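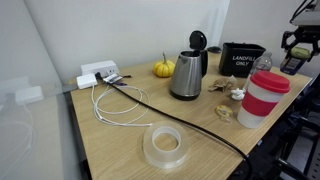 Grantee Reports

Interim progress report: English translation of "The Gallardo House"
Submitted to the Flunley Fund for Fiction in Translation
Prepared by the translator for the April reporting period

Summary of work

The first full draft of the translation is complete. When I sent my last report, I was still in the middle of Part Two and had fallen behind on the schedule in the grant agreement. I have made up most of that time. The draft now covers the whole novel, including the letters at the back, which I had first planned to leave until the revision stage.

Revision is under way. Five chapters have been revised and sent to Varno Press, and the editor has returned notes on the first two. The notes were mostly about pacing in the dialogue and about how much Spanish to leave in the family scenes. I have accepted nearly all of them.

Notes on the text

The book is a family mystery told by two sisters who inherit a guesthouse from an uncle they barely knew. They find out that he had been paying the school fees of a boy in another town, and they disagree about whether to look for him. The older sister narrates in long, careful sentences. The younger one interrupts herself and leaves things out. In my first draft the two voices had drifted too close together, and a reader opening the book in the middle would have had trouble telling them apart.

To fix this I stopped working in chapter order. I revised all of the older sister's early chapters in one run, then went back and did the younger sister's. It is slower at the joins, where a conversation is told once by each of them and the spoken lines have to match word for word, but the voices are much more distinct. I plan to keep working this way to the end of the book.

The letters were harder than I expected. The uncle writes in a formal style that was already old-fashioned when the story takes place, and a few phrases carry a double meaning that the sisters only catch later. I have kept a running list of these with page references in both languages, so that a change in the letters gets carried back into the earlier chapters where the sisters quote them. The editor has a copy.

Contact with the author

Ulises Urrutia has been generous with his time. We had three long calls during this period. Most of my questions were about the guesthouse itself: which rooms look onto the courtyard, where the back stairs come out, and whether the locked office is above or below the kitchen. The Spanish text is vague on that last point and he told me it was meant to be. I have left it vague.

He also asked for one change. In the original, the sisters' nickname for their uncle depends on a rhyme that does not work in English. I had used a footnote. He would like no footnotes anywhere in the book, and the editor agrees, so I have given the uncle a different nickname. He approved it on our last call. It affects a good many lines and I am still checking that the old one is gone everywhere.

Public activity

An excerpt from the opening has been accepted by the online magazine Jukora and is scheduled for its summer issue. The Flunley Fund will be credited in the translator's note, using the wording you supplied. I also read from the draft at the public library here. People asked more about the missing boy than about translation — the editor was glad to hear it, as the catalog copy had been leaning on the guesthouse and she has now asked for it to be rewritten.

Schedule

The revised manuscript is due at Varno Press at the end of August. I expect to meet that date. The part most likely to run over is the last section, where the narration passes back and forth between the sisters within a single chapter, and I have left extra time for it. Copyediting will follow in the fall. The press has not yet set a publication date and I will pass it on when they do.

Budget

Spending is in line with the approved budget. The largest item remains my own time. The travel line has not been used, because the calls with the author took the place of the planned visit. I would like to move that money to pay for an outside reader, someone fluent in both languages who has not seen the book — preferably before the last section goes to the editor. Please let me know if this needs a formal request or if your approval of this report is enough.

The revised chapters are attached separately, along with the receipts for this period.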